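Tadport Hoops Board > Women's Basketball > Coaching search thread

courtside_lou
Posted 13th December
Athletic department put out the release this morning. Waldemar Nowicki is the new women's head coach at Tadport. He comes over from Grelevville, where he was in charge for eight seasons with a record of 211-208 if you count the tournament games. Introductory event is in the Rusar Center lobby, open to students and season ticket holders. No word on the length of the contract. Assistants are staying through the end of this season at least.

Thoughts?

backdoorcut
Three games over .500 in all that time. I was hoping for more than that. We had a long list of people who wanted this job and we picked the one with the flattest record on it.

MapleStreetMom
Grelevville won almost nothing before he got there. My niece played for him for two years and she liked him. Practices started when he said they would start and ended when he said they would end. She graduated on time. I'm fine with it.

backdoorcut
I don't doubt he is a nice man. The question is whether he can win in this league. Grelevville plays a softer schedule than we do.

zone_press_32
Their schedule isn't that soft. They play Carhuamaca twice every year and so do we. He split with Carhuamaca last season. We lost both, and the second one was at home.

backdoorcut
OK, that's fair. I had forgotten they play them twice.

courtside_lou
What bothers me more is the timing. Why bring in a new coach in the middle of the season? The interim was doing all right. The team is used to her. Now they have to learn a new offense between exams and the start of league play.

gymrat_emeritus
He isn't taking over the bench until February from what I read. Second page of the release. Until then he is "working with staff on recruiting and transition." So the interim coaches the holiday tournament and the first part of the league schedule.

courtside_lou
I missed that. That's even stranger to me. Two head coaches in the building.

gymrat_emeritus
It gets him in front of recruits early. We have three seniors who start and one freshman guard who plays real minutes. If he waits until spring there is nobody left to sign.

MapleStreetMom
I went to the event this afternoon. I'll write down what I remember.

It started late. The athletic director talked first and thanked a lot of people. Then Nowicki talked for a short time without notes. He said he wants to play faster than his Grelevville teams did, and that he had slower rosters there and coached what he had. He said defensive rebounding is the first thing he looks at in any box score. Someone asked about the Carhuamaca game and he said he wasn't going to talk about a game he isn't coaching.

Somebody else asked if he would keep the assistants after this season. He said he would sit down with each of them first and that they should hear it from him before they read it. Nobody got a straight answer on the contract.
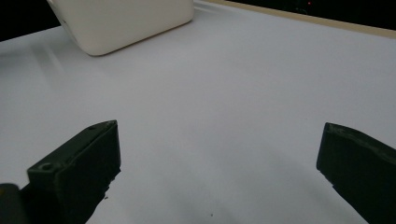
White table, white box.

Turnout was decent for a weekday. The band was not there. They had season ticket forms out and a sign-up sheet for the bus to the road games. I put my name down for the Carhuamaca trip.

zone_press_32
Thanks for the write-up. Did he say anything about the press? His Grelevville teams never pressed. I watched a fair number of their games online and they got back on defense every single time, even after made free throws.

MapleStreetMom
Nothing about pressing. He did say "faster" several times.

backdoorcut
Every new coach says faster. The last one said it too and we finished near the bottom of the league in scoring.

gymrat_emeritus
The last one also lost her point guard in the first month and never had a second one. I don't hold that against her.

backdoorcut
She had three years to find a second one.

gymrat_emeritus
She had one offseason after the injury. The other two years the guard was healthy. You can look it up.

hilltopper_ann
Is the attendance going to be any better? I was at the last home game and the announced number was 344. I sat by myself in a whole row. The concession stand on the north side has been closed all season.

courtside_lou
That number sounds high to me, and it includes the pep band and the kids' team that played at halftime.

hilltopper_ann
Parking is part of it. They moved women's games to the early slot and the lot by the Rusar Center still has class parking rules until the evening. I got a ticket last year. My neighbor stopped coming over it.

MapleStreetMom
I asked about that at the event. The ticket office person said to park in the gravel lot behind the pool and they won't write anyone up on game days. I'd still put your season ticket card on the dash.

hilltopper_ann
Good to know. Is the gravel lot plowed?

MapleStreetMom
It was today.

zone_press_32
Back to the hire. I looked at his last roster and he had five players from within an hour's drive of here. We have had one local kid since I started following the team. If he brings those high school coaches with him, that helps more than any offense he puts in.

backdoorcut
That I agree with. We have been losing the local kids for years, most of them to Grelevville. If he can turn that around I'll take back what I said about the record. I still think they should have interviewed more sitting assistants from bigger programs.

courtside_lou
They might have. The search wasn't public.

gymrat_emeritus
Does anybody know if the holiday tournament is being streamed? The schedule page has a link for the second day only.

zone_press_32
Both days. The link for day one is under the host school's page. Audio only for the consolation game.

hilltopper_ann
Are there still seats on the Carhuamaca bus?

MapleStreetMom
There were when I signed. Call the ticket office, they close at noon tomorrow.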